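Teaching Clothes Folding With Hand-Held Grippers - Project Report, Team Level
Written up by Jacinto Pacheco for the June review

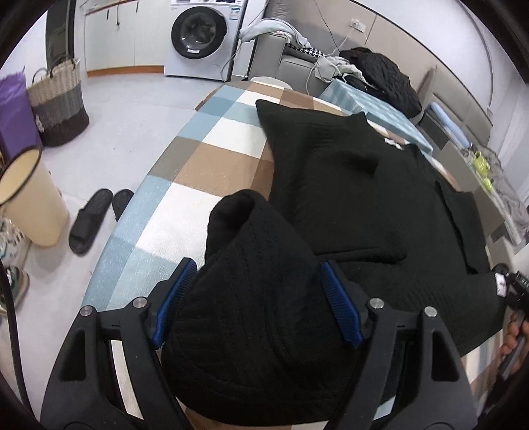

We picked folding because everyone on the team said it would be easy. It was not easy. Shirts were fine, towels were fine, anything big and knitted ate most of our lab hours.

The goal on the signup sheet was: collect enough hand-held gripper demos of folding laundry, train a policy, run it on the lab arm (we call the arm Stasska, long story). We wanted 248 usable demos. We got there but late, and not with the mix of clothes we planned.

Setup

Two grippers per person, one in each hand. Printed jaws, ribbed blue pads on the inside of the fingertips. The first pads we tried were smooth and slid right off cotton. Ribbed ones hold better but they catch on loose knits if you come in too fast, see Problems.

We recorded at home, not in the lab. The lab table is plain white and the light never changes, and Henríquez (last year's team) wrote in their report that their policy fell apart as soon as they moved it to another room. So we wanted patterned tablecloths, sofas, laundry piles, bad light, all of it. Checked cloth turned out harder than plain for our segmentation step, which kept grabbing squares of the cloth and calling them clothing. Black clothes were the exception, those it mostly found.

What one demo looks like

Garment gets spread out on the table, operator starts with the grippers up, pinches, lifts, folds, lets go, backs off. Two seconds of holding still at the end so the trimming script can find the stop. If you forget the hold the script cuts off the last fold. We lost a bunch of demos that way in the first week before somebody read the log.

Each session was 12 demos and then a break. Wrists get tired. After that people start folding sloppy and the policy learns sloppy.

Problems

Thick folds. When you pinch a heavy knit from both sides it bunches up in a lump between the jaws and you can't tell how many layers you have. A person feels it thru the handle. The policy has only the camera, so it either takes one layer or all of them.

Black on black. Dark jaws, dark clothes. The blue pads help a lot here and I would keep them for that reason alone.

Sleeves. They roll up on themselves and the opening ends up pointing anywhere. We never agreed on a rule for flattening sleeves first or folding them as they are, so the data has both. Should have decided that on day one.

Sync. Left and right recordings drifted apart on long demos. Fixed by flashing a light at the start and again at the end, then stretching one to match. Ugly but it works.

Results

Training ran on the Steltix machine in the back of the lab, 120 epochs, overnight. First model had both jaws crossing over each other so we threw it out - left and right were swapped in half the files. My fault, bad file names. Second model is the one we showed.

Towels: good, folds in half nearly every try, the second fold is crooked.
T-shirts: okay if they start flat.
Sweaters and anything knitted: gets the first pinch, then drops it or drags the whole thing across the table. We did not demo these at the review.

What we would change

Fewer kinds of clothes, more demos of each. Write the folding rules down before recoding anything. Check left/right on the first file and not on the last one. Also buy spare pads, the ribs wear down and then you are comparing old pads to new pads without meaning to.

Still to do: upload the raw files, clean up the trimming script, return the second pair of grippers to the lab closet. Parts list and print settings are in the team folder under Level/hardware. The pad file there is the old smooth one, I will swap it out when I'm back in the lab.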